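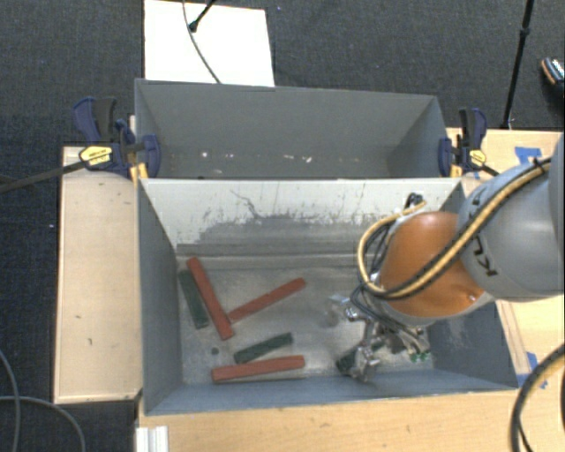 The line at Latuheru reports that most of their lost picks came from a bin that had crept, with the gripper and the camera both in good order, and asks that the bin check be placed ahead of the gripper check. The order below follows that request.

Tralta two-bin cell: set-up guide
Section 12. Bins, clamps and cables
Revised Jun 1, 2023

12.1 Seating the bins

CAUTION: Press the emergency stop before reaching into either bin.

1. Take all blocks out of both bins.
2. Push the rear bin up to the front bin until the rims meet along their full width.
3. Fit one bar clamp at each side of the junction, with the pads against the bins. Tighten by hand only.
4. Press down on each corner of the front bin. If it rocks, slacken both clamps and repeat from step 2.
5. Renew any blue tape that has lifted from the table.

Note: Scratches on the walls and floor do not affect picking. Replace a bin if a wall is cracked or bowed.

12.2 Cables on the arm

1. Jog the last joint slowly to both ends of its travel, at reduced speed.
2. Watch the loop beside the joint housing. It must not pull tight or touch the bin wall.
3. If it does, stop the arm, free the nearest tie and feed through more cable.
4. Repeat step 1.

12.3 Test run

1. Place the blocks flat on the floor of the front bin, long and short mixed, with 2 touching a wall.
2. Release the emergency stop and load program 428.
3. Run one full transfer to the rear bin and back.

Fault 507 means that the fingers closed without a block. Repeat 12.1, then check the fingers for play. Worn fingers are ordered from Bestetti as a pair.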